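Ekton Cumska (club de basket)

L'Ekton Cumska est un club de basket-ball semi-professionnel, et je préfère prévenir tout de suite : je le suis depuis le bord du parquet depuis des années, alors cette fiche n'est pas tout à fait neutre ! La salle McKinnon, où l'équipe reçoit, compte 500 places, toutes en bois, toutes inconfortables (prenez un coussin, vraiment).

Histoire

Le club démarre en troisième division régionale avec un effectif minuscule et des maillots prêtés par le voisin de Neltison, qui deviendra plus tard le grand rival. Les premières saisons sont rudes, on perd souvent, parfois de très loin.
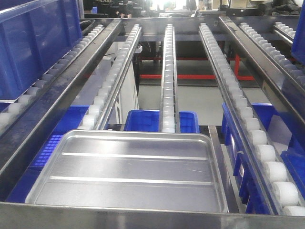 Tout change avec l'arrivée de l'entraîneur Hipólito Leiva, un ancien meneur qui fait courir ses joueurs comme je n'avais jamais vu courir personne à ce niveau. Défense tout terrain, rotations courtes, tirs pris tôt : on aime ou on n'aime pas, moi j'adore. Sa première équipe passe la barre des 100 points dès le match d'ouverture et monte à la fin de la saison.

Le derby contre Neltison reste le rendez-vous de l'année. Le plus beau, à mon goût, s'est joué en mars, avec une remontée de 21 points dans la seconde mi-temps et un panier au buzzer que je revois encore (j'avais perdu la voix bien avant).
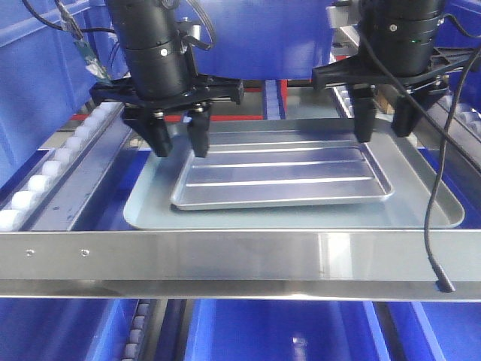 Palmarès et records

Champion régional : deux fois
Finaliste de la coupe : une fois
Record de points d'un joueur sur un match : 54, contre Neltison, à l'extérieur en plus !

Pour les statistiques d'avant la montée, les feuilles de match sont incomplètes et je n'ai pas voulu inventer de moyennes.

Page mise à jour le 2023-03-06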